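Gendo Sheet Metal Handling — data card

Version of February 2025. Maintained by Jarmo Rantala.

What is in it

Gendo is a collection of short recordings about stamped sheet-metal panels and the table where they are laid down. The files are in two folders, "near" and "room". Near files show the work from close by, with a lot of fast motion. Room files show the table, the panel and the floor. 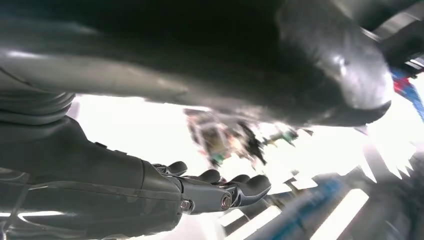 Photo: Pesonen / Gendo data set

In the near folder many objects are smeared by motion, and their shape can not be read. We did not remove these files. If you need only sharp ones, use the column "blur" in index.csv and keep the rows with value 0. The other values were given by hand, so please expect small differences between the two people who did it.

The table and the panel

The table is of brushed stainless steel and it reflects very much. Raised ribs and punched holes in a panel can look doubled when the light is low — labels for holes should be checked against the drawing in docs/panel. The slots are labeled separately from the round holes. Dark metal blocks on the table have the label "block", also when only a part of them is visible.

The floor is carpet tiles in different grays. Yellow tape marks a zone on the darker carpet. The tape has its own label, "zone_line", and must not be merged with "floor".

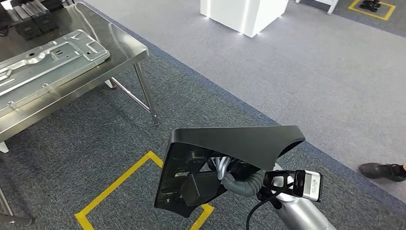 Jarmo Rantala asked in October that the slots get one label per row and not one per slot, as their edges are too small to draw well at 12 pixels. This is now done for all panels in the room folder. In the near folder the old labels remain.

Known problems

Files from Cilport have a wrong time stamp, 30 seconds late. Bruvo files are correct.
Two panels have the same ID. Use the file name instead.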